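Friday, June 11, 2021

So I finished Brondamance last night, way past my bedtime, and I have been useless all day because of it. Worth it!

If you missed my rambling back in March, it's a first novel set in Narnska, a made-up river town where everybody's grandmother seems to have worked at the same cannery. I bought it for the cover (guilty) and then let it sit on the nightstand until the library's summer reading list shamed me into opening it. The first 70 pages are slow. There's a lot of weather. Then the older sister comes home on the night bus and I didn't look up again until the tea was cold.

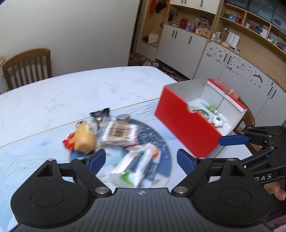

Blue pads and a red-and-white box.

What got me was the way the author writes arguments. They start over something dumb like a borrowed coat, and 10 pages later you find out what the fight was really about. I kept reading bits out loud to the dog.

I do have one gripe, and it's the ending. The last 30 pages jump ahead to a whole new narrator, and I wanted to stay with the sisters. Maybe I'll feel differently on a reread.

Next up is Zurncombe, which is close to 1000 pages and weighs as much as a ham. McGrath Books downtown had one used copy left, so I grabbed it. If you've read it, tell me in the comments whether I should skip the prologue!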